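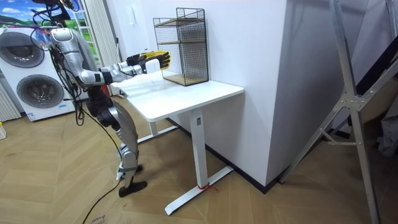
## The desk in the laundry room: a chat with Jörg Engelhardt

I'd been meaning to talk to Jörg Engelhardt ever since he wrote to me about shelves. It was a long message, and most of it was about one shelf, and I thought, okay, this is my kind of person! So on a Sunday I called him up at his place in Anville, made myself a pot of coffee, and let him go.

He works in the same room where he does his laundry. The washer and dryer are stacked on the far side, two round doors one over the other, and the white desk is against the wall. I asked how he ended up there, of all the rooms in the house.

"It has the good floor," he said. "Also it has a door that shuts. The bedroom had the light, but I was sleeping in there with my inbox, and I got tired of that."

The stacking came first. His machines used to sit side by side and took up the whole end of the room, so when the old pair quit he bought a set that could go one on top of the other. That got him five square feet back (he measured, of course he did), and he started shopping for a desk the same week. The one he picked is a standing style, white on white legs, each leg on a long flat foot bar.

"I wanted it to disappear a little bit," he told me. "White wall, white desk. My sister says it looks like a dentist's. I said fine, I like my dentist."

### On to the shelf

What I really wanted to hear about was the black wire mesh unit on the desktop. It's a box of metal grid with two light wooden boards in it, one near the middle and one at the bottom, and it's the thing he wrote to me about in the first place.

He found it at the Drikthorpe flea market, in July, for 20 dollars. The seller had been using it for seed packets.

"I walked past it, and then I walked past it again with a sandwich, and then I bought it," he said. "The boards were in the trunk by the time I noticed I had no plan."

The plan he came up with is simple. The lower board is for whatever he's working on that week. The middle one is for things that have to leave the house: mail, a library book, a charger he borrowed. If something doesn't fit either description, it doesn't get to stay on the desk. I asked if he sticks to it.

"Most weeks! Tax season, no. Tax season it's a haystack."

I also wondered why he didn't just hang the thing on the wall and keep the whole desktop clear. He laughed at me a bit. He had tried that in his last apartment, over in Sanbridge, with a different shelf, and never once put anything away.

"If I have to reach up, I don't do it. If it's by my hand, I do. So it stays on the desk, toward the wall, and I lose some room in the back that I only ever used for cups."

### Noise, lint, and a picture of the sky

I had to ask about the spin cycle. Jörg says he runs his loads before breakfast or after supper, and if he forgets, he takes his calls standing in the kitchen. The lint bothers him more. Mesh is a pain to dust – he goes over it with a dry paintbrush, a tip from his neighbor Santoso – and he wipes down the boards while he's at it.

Up behind the machines there's a picture, blue sky and white clouds over green country. I told him it made me want to go outside.

"Good, it does that to me too," he said. "I hung it for folding. You stand there with the towels, you need something to look at."

Before we hung up I asked what he'd change. He thought about it for a while. A hook for his headphones, he said, maybe on the side of the mesh. And a better lamp. Then his dryer buzzed, I heard it right through the phone, and he had to go get his shirts.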